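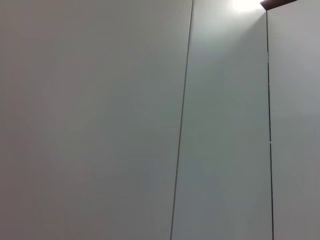

Flenbridge council has approved new rules on storage and fit-out in its community halls, after a review found that several buildings had lost floor space to cupboards and partitions added over the years. The rules take effect at the start of the next booking year and cover all seven halls in the shire. They deal mostly with what hirers can leave behind between bookings, how much it will cost them, and what finishes can be used when a hall is refitted. Plain pale panels with no handles or markings on the face are now the preferred finish for any new work in a main room, in place of the mix of colours and coatings put in by different contractors. Existing fittings can stay until they need replacing.

The review began after complaints from hirers at the Walwood hall, where two dance groups and a playgroup had been sharing one storeroom. A report tabled in January said the room was full, that the rear exit had been partly blocked on more than 22 occasions, and that there was no list of who owned what. Similar problems were found at the Wragg Street hall, although on a smaller scale.

Under the new rules, regular hirers can apply for a numbered storage bay. Each bay will cost $735 a year for a commercial hirer. Community groups will pay nothing for their first bay and the full rate for any extra. Goods left outside a bay will be moved to the council depot and held for a month before they are disposed of.

Council staff told the meeting that the charge was set to cover the cost of shelving, locks and yearly inspections, and that it was not expected to make money. One councillor voted against the motion, saying the commercial rate would push small fitness businesses into the neighbouring shire. An amendment to halve it was lost.

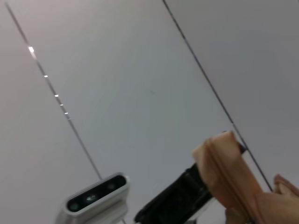
Work at Walwood

The first hall to be changed over will be Walwood. The council has hired Vodilitz, a local joinery firm, to strip out the old storeroom and build new bays along the eastern side. The main room will stay open during the work, but the kitchen will be closed for part of it and the side door will be locked. Hirers with a booking in that period have been sent a letter and can move to Wragg Street at no charge.

The budget also allows for repainting the foyer and fixing the ramp from the car park, which has been on the maintenance list for some years. Heating is not included and will be looked at separately.

How to apply

Applications for storage bays open on 23 February 2022. Forms are available from the front counter at the council offices and from the Flenbridge library. Groups need to list what they plan to store and give a contact number for after hours. Gas bottles, fuel and food will not be accepted. Groups that already have goods in a hall must apply or clear them out before the new booking year starts.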